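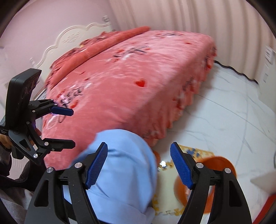 *Hellblaues Tuch, gefaltet und gerafft, dahinter das Bett.*

**April, Waschversuche Bettwäsche, Fortsetzung**

Beginn 7:40 Uhr. Thema weiter Flächenschwund und Griff bei der Baumwollware von Aliyu, glatte Leinwandbindung, ungefärbt. Trockengewicht der Ladung nach dem Klimatisieren über Nacht: 2.668 g. Passt zur Liste vom letzten Mal, die Waage musste aber zweimal neu genullt werden, weil die Tür zum Flur offen stand.

Waschmittel ist das Pulver von Skurnus ohne Bleiche, dazu Clerosine als Enzymzusatz in der niedrigen Dosierung. Wasser aus der Enthärtung. Teststreifen vor dem Einlassen geprüft, Farbe im erwarteten Bereich. Der Vorrat an Streifen reicht noch für diese Reihe, danach nachbestellen.

Ablauf:

- Markierungen mit Nähgarn gesetzt, kein Stift mehr. Der Wäschestift ist bei der Vorreihe am Rand ausgelaufen und war nicht mehr ablesbar.
- 5 Waschgänge hintereinander, dazwischen nur geschleudert.
- Nach dem letzten Gang flach auf dem Gitter getrocknet, ohne Trommel.
- Messung erst nach dem Auslegen im Klimaraum.

Kette läuft wieder deutlich stärker ein als Schuss. Das Muster ist an allen Zuschnitten gleich, nur der Streifen von der Webkante fällt heraus. Den habe ich im Blatt eingeklammert und nicht in den Mittelwert genommen. Ob die Kante überhaupt in die Reihe gehört, müssen wir noch besprechen. Ich wäre dafür, sie ganz wegzulassen und im Protokoll einen Satz dazu zu schreiben.

Griff: nach dem dritten Gang merklich härter, danach kaum noch Veränderung. Das ist mein Eindruck von Hand, ohne Gerät. Das Biegeprüfgerät von Plomley steht noch mit der defekten Skalenbeleuchtung da, man kann es mit der Taschenlampe ablesen, aber ungern. Ersatzlampe ist angefragt.

Spülen: Beim ersten Gang blieb viel Schaum stehen. Zusätzliche Spülung eingelegt und im Blatt vermerkt. Vermutlich war die Einspülkammer vom Vortag nicht sauber, am Boden klebte ein Rest Pulver. Ab jetzt Kammer vor jeder Reihe herausnehmen und unter dem Hahn ausspülen. Bei den folgenden Gängen kein Problem mehr.

Nähte: Die einfach umgeschlagenen Säume wellen sich, die mit doppeltem Einschlag liegen ruhig. Von den 12 Zuschnitten sind 3 am Saum so verzogen, dass ich die Länge nur in der Mitte gemessen habe. Mit M gekennzeichnet. Wer die Tabelle weiterführt, bitte so beibehalten, sonst sind die Spalten nicht vergleichbar.

Bügeln habe ich ausgelassen. In der alten Anweisung steht es vor der Messung, in der neuen danach. Solange das nicht geklärt ist, messe ich ungebügelt und lege die Stücke nur mit der Hand glatt.

Offen:

- [ ] Vergleichsreihe ohne Clerosine, gleiche Ware, gleiche Beladung
- [ ] bei Aliyu nachfragen, ob die Ware vorgeschrumpft geliefert wird
- [ ] Flusensieb wechseln, das Gewebe hat am Rand einen Riss
- [ ] Lampe Plomley
- [ ] Reihenfolge Bügeln/Messen in der Anweisung festlegen

Ende 15:20 Uhr. Zuschnitte liegen im Klimaraum auf dem oberen Gitter, bitte nicht stapeln.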